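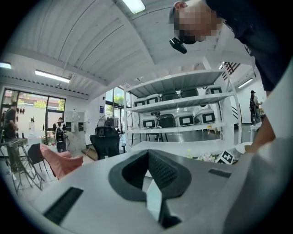

Brulora Canvass Clipboard Kit

£64 including delivery
In stock

I've knocked on more doors than I care to remember, for council elections mostly, and I've ruined a clipboard on nearly every round. The clip rusts, the paper turns to porridge, and by the third street you can't tell a "probable" from a "don't call again". So I started making my own, and after a couple of years of friends asking to borrow it I decided I might as well sell the thing.

The kit is a folding board with a clear rain cover that you can write under (your hand goes in from the side, so the page stays put), a leaflet pouch that hangs off your shoulder, and a pencil on a cord. I went with pencil on purpose. Pens give up in the cold, and I do most of my canvassing between January and the first week of March, when it's never anything else!

The pouch takes 400 folded A5 leaflets if you pack it neatly. It'll swallow a few more, but the strap starts to dig in and you'll regret it by the top of the hill. Empty, the whole kit weighs 635 grams — I weighed it on the kitchen scales, strap and all.

There are two sizes of board. The standard one takes A4 street sheets upright. The Flomik is the wide version, for people whose party prints its sheets sideways, and it costs the same. Please check which way round yours come before you order, as I get more swaps over this than anything else.

Colours are grey, dark green and plain black. I don't do party colours. I've been asked by all sides, and I'd sooner stay friends with everybody. There's a blank panel on the front of the pouch where you can pin a rosette or slide in a candidate card.

We've sold over 1000 of these now, a good few of them to the ward branches here in Clesbridge, where you can see all three colours going up the same street on a Sunday.

Spare rain covers are on the Olatunji spares page, along with cords and pencils. Returns are fine within a month if the pouch hasn't been out in the mud.

Page last updated Saturday, January 23, 2021. Leafleting rules keep changing at the moment, so do check what's allowed in your area before you set off. Orders placed now will go out as normal.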